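Getting a spare room ready for a guest who may be staying a while

Drikville council has asked households with a spare room to consider taking in people who have had to leave their own countries, and 370 of us have put our names down. The council sent a welcome booklet. It has plenty to say about dignity and very little about mattresses, so these are my notes after two lots of guests.

Empty the wardrobe. All of it, including the wedding hat and the box of cables. A person who has arrived with one bag doesn't want to hang a shirt next to your skis.

Air the mattress for a day, then sprinkle bicarbonate of soda over it, leave it for 30 minutes and hoover it off. If it still smells of the dog, buy a cover.

Put a lock on the bathroom door that works. Ours had been held shut by good manners since we moved in, and good manners don't translate.

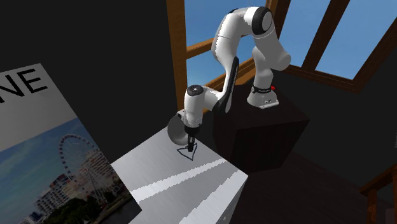
Clear one shelf in the fridge and one in the cupboard, and label them. Then leave them alone. Your guest will probably cook better than you do, and you'll be offered some in due course.

Write out how the boiler works. I had to stand in front of mine for a quarter of an hour before I could explain it to myself, let alone to a family from another continent. Short sentences, large letters, and a drawing of the knob you must never touch.

Keep letters from the government in a single folder by the front door. There will be a lot of them — the first couple who stayed with us had three from the same office in one morning, two of which disagreed. Date each one in pencil when it arrives.

Get a second set of keys cut before anyone turns up. The stall in Votwood market does them while you wait, though mine needed a rub with a pencil lead before they'd turn.

Last of all, tell your home insurer. Mine kept me on hold through the whole of lunch, then said it was fine.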